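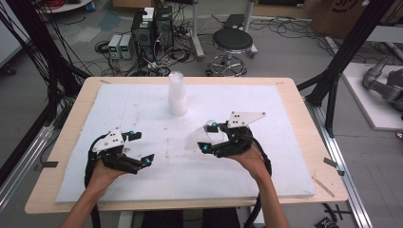 **Re: Throwing out most of our cup demos made the policy better??**

**slowpinch** wrote:

OK so I promised in the other thread I'd write this up once I had slept, and I've slept, so here goes.

Quick recap if you missed it. We collect two-handed demos with the hand-held grippers (the Hurkitz ones, our own finger pads), and the task is cups: take one off the stack, turn it, pass it over if needed, set it down. A person does it with a gripper in each hand, we log the poses and the finger camera video, and then a policy gets trained on that and runs on the arms. No teleop anywhere. We've been at it since August and we have 2,598 demos that pass the basic checks, meaning tracking never dropped out and the video and poses line up.

Trained on all 2,598, the policy was meh. It would get to the stack and then sort of hover there, like me in front of the fridge. Sometimes it grabbed, sometimes it drifted off to one side and closed on nothing.

So I went back and watched demos. A LOT of demos. And the thing that jumped out was how differently we all approach the stack. Some of us go straight in. Some of us stop a little short, fiddle with the finger opening, back up, and go in again. All of those count as successes, because the cup ends up where it should.

I wrote a dumb filter. For each demo it looks at the gripper path from the start until the fingers first close, and throws the demo out if the path reverses direction or if the gripper sits still too long. That's the whole thing, it's a page of code. What survived was 1,024 demos.

Retrained on just those, same settings, same number of steps, and success on the arms went to 61 percent. The full set had been stuck in the forties the entire time. I ran it again with another seed because I didn't believe it, and it landed close enough that I stopped pacing.

Happy to share the filter. Tell me what I did wrong!

---

**board_scuffer** replied:

Love this, but I'm going to be the annoying one. Did you run a random subset? As in 1,024 demos picked with a coin flip, trained for the same number of steps? Smaller set + same steps = more passes over each demo. You might be measuring "we undertrained on the big set" and nothing else.

---

**slowpinch** replied:

Ha, yes, that was the first thing anyone said to me here too. I have one random subset run. It came out a bit below the full set. I left it out of the first post because it was only one run and I wanted to do it properly.

So no, I don't think it's the number of passes. But I agree one run is one run.

---

**mostly_torque** replied:

I'm less worried about the steps and more worried about WHO is in the 1,024. If your straight-in people are also your neatest people at setting the cup down, your filter picks operators. Then the finding is "train on your best demonstrator," and we've known that one for years.

Can you break it down by person?

---

**slowpinch** replied:

I can and I did, and you're partly right, grrr. One of our operators is way overrepresented after filtering. Everybody is still in there though, and the person who loses the most demos is me, which I'm choosing to be mature about.

What I'd want next is the filter run inside each operator, keeping the same share of each person's demos. That would pull the two things apart. It's on the list for this week.
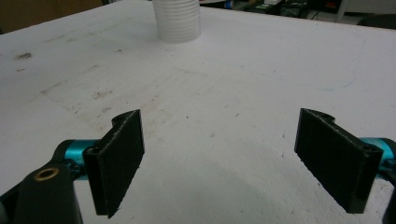 The other thing I've been chewing on is what the policy sees in those last moments before contact. From the finger camera the pads take up a huge part of the view and the stack is way out ahead, white on white, with only the ridges to tell it from the table. When a person pauses there, you get a long run of nearly identical pictures where the recorded motion is almost zero. Then, from what looks like the same spot, the next demo has the gripper charging forward. Same input, two answers. Average those (or even sample from them badly) and hovering is what I'd expect.

So my claim is that the pauses do the damage, and the reversals are mostly along for the ride. I haven't split those two yet.

---

**board_scuffer** replied:

OK that I buy more than the headline. But then why delete the demo? Just cut the still part out! Drop every frame where the gripper moved less than some threshold and keep the rest. You paid for 2,598 demos, and it hurts me to see you bin most of them.

---

**mostly_torque** replied:

Cutting still frames is what we do with Matamance and it has its own problems. Closing the fingers looks like "not moving" if you only check position. We chopped the grasp out of a whole batch that way once. The policy learned to wave at things.

If you do it, check the finger width too, and leave a few frames on each side.

---

**slowpinch** replied:

"Wave at things" lol, I'm so sorry.

Good tip on the width, I'd have walked right into that. I'll add trimmed-full-set as its own condition. So the list is now:

- full set
- random 1,024 (more seeds)
- filtered 1,024
- filtered within operator
- full set with the still parts trimmed
- reversals only, pauses only

That's a lot of robot time for cups, but fine.

---

**quietflange** replied:

Jumping in from the tracking side. How are you getting velocity? If your poses come from marker balls on the gripper, then a marker popping in and out behind a hand gives you a little jump, and a jump that comes back is a reversal as far as your filter is concerned. You could be throwing out demos where the person held the gripper at an angle your cameras don't like. That isn't hesitation at all.

We had exactly this with a handover task. The second hand would come in, block a ball on the first, and the pose twitched. Looked like the operator had the hiccups.

---

**slowpinch** replied:

Ooh. Yeah. OK. I do smooth the path before looking for reversals, and I only count one if the gripper backs up farther than a pad's width, so single-frame twitches shouldn't trip it. But a slow drift from a bad marker fit could. I'll go look at the tossed ones again with the raw tracks next to them.

If it's tracking junk, then it's still worth tossing, I guess? Just for a much more boring reason.

---

**quietflange** replied:

Worth tossing, sure. But then the write-up can't say "hesitation hurts," it has to say "clean your tracks." Those are different papers.

---

**board_scuffer** replied:

Agree with quietflange, and I'd go further - until that's checked I'd take the word hesitation out of the thread title, ha.

---

**slowpinch** replied:

The title says "throwing out," I was careful!! :)

---

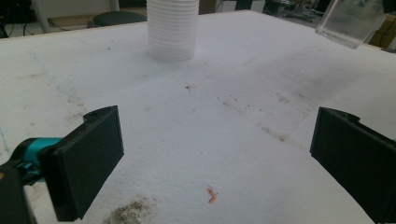

**tavness_bench** | Member | February 7, 2022

I run the evals for a similar setup over at Tavness and I've been reading along. Long post, sorry.

First, I believe the result. We saw something in the same direction on a sorting task and never chased it, so I'm glad somebody is.

Second, I think you're all skipping the table. Ours is white and it picks up marks like crazy. Streaks, specks, pen lines from somebody tracing a start position, little bits of stuff that stick around for weeks. A person ignores all that. A policy with a camera down by the fingers does not. We had one that lined itself up on a smudge. It went beautifully until we wiped the table, and then it reached for air in the same wrong place every single time.

Why does that matter here? If your straight-in demos were mostly recorded in one stretch (people get faster and cleaner with practice, so the later ones pass your filter more), then the 1,024 share one set of marks. And if your evals ran on that same table in that same state, the filtered policy gets a free map. The full set spans every version of the table since August, so it can't lean on any of them. You'd see just what you saw, and it would have nothing to do with pauses.

It's easy to test. Put down a fresh board and rerun the evals on both checkpoints. If the 61 holds up, I'll shut up.

---

**slowpinch** replied:

Well that ruined my lunch. It's a great point and I hate it.

I just plotted the surviving demos by recording order. They do lean late. It's more of a slope than a cliff, there are keepers from the first batch too, but yes, it leans. And the evals were on the board we had down at the time. So I can't rule you out.

Fresh board eval is now at the top of the list. I don't have to retrain anything for it, which makes it the cheapest check anyone has proposed.

---

**mostly_torque** replied:

I'd bet against the smudge theory, for what it's worth. The cup stack moves between trials, right? A smudge only helps you if the target sits in the same place relative to it. Our tables are filthy and our policies fail in much more creative ways than that.

---

**tavness_bench** replied:

Depends how much the stack moves. Ours "moved" too, and then we measured it and people were putting it back in nearly the same spot out of habit. Check your start positions before you bet anything.

---

**slowpinch** replied:

The stack gets moved on purpose for the evals, I have a sheet of positions I work through. For the demos... we said "put it somewhere in the far half." So, habit, probably. I can pull the first close position for each hand out of the logs and see how spread out it is.

Going to go do that and swap the board. I'll post both sets of numbers in this thread whichever way they go. quietflange, if you've got your marker dropout script somewhere, could you drop a link? I'd like to use the same one so we aren't comparing two different definitions of a twitch.

---

**quietflange** replied:

Sure, give me until tonight, it has some hard-coded paths in it that I need to pull out first. It wants the raw marker positions, so don't feed it your smoothed ones.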